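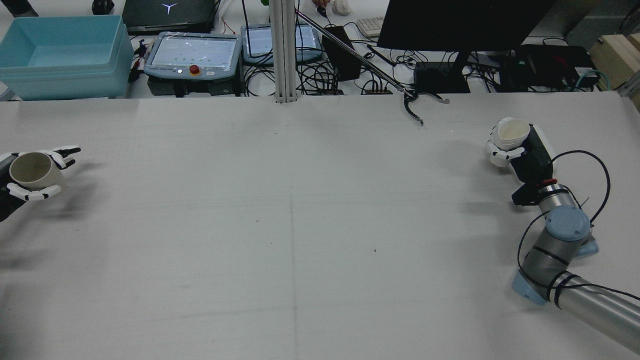 3.2 Calibración del sensor espectral

Les confieso que esta parte me dio más guerra de la que esperaba. Kevin Arango y yo partimos de la placa Pimard, con 19 canales, y la comparamos con el espectrómetro Pretorius del laboratorio. A 430 nm la respuesta salía baja en las 3 placas, así que cambiamos el difusor y repetimos todo.
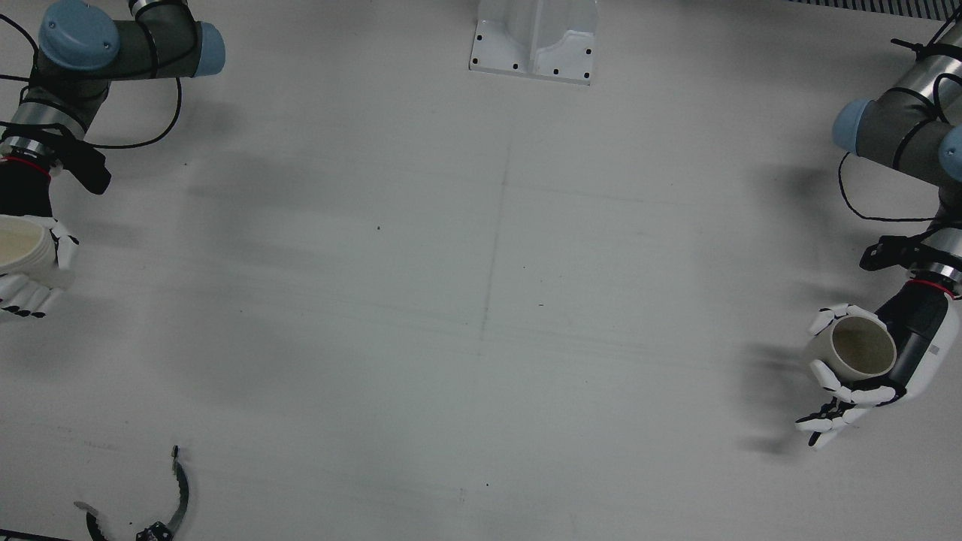
3.3 Deriva térmica

Dejamos las placas encendidas toda la noche – Rocío Carhuamaca propuso tomar 500 lecturas por canal – y la deriva se concentró en el infrarrojo cercano. La corregimos con un ajuste lineal, sin más.

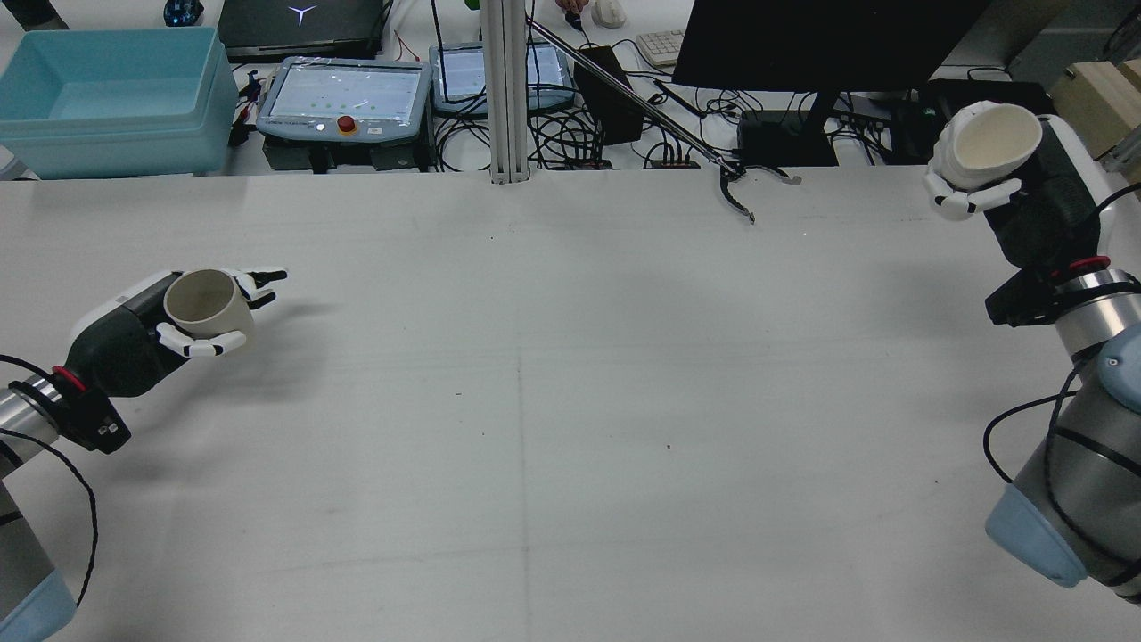

La reflectancia difusa es lo que más me interesa medir con este sensor, porque ahí el ángulo del LED lo cambia todo. Una taza beige con la boca hacia arriba, como la de la mano izquierda, ya plantea el problema: pared curva, y un tono cercano al del tablero blanco. Con muestras así promediamos varias lecturas y descartamos la primera.
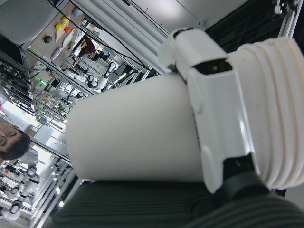 Figura 4. Cilindro blanco de superficie lisa, junto a la carcasa de la pinza.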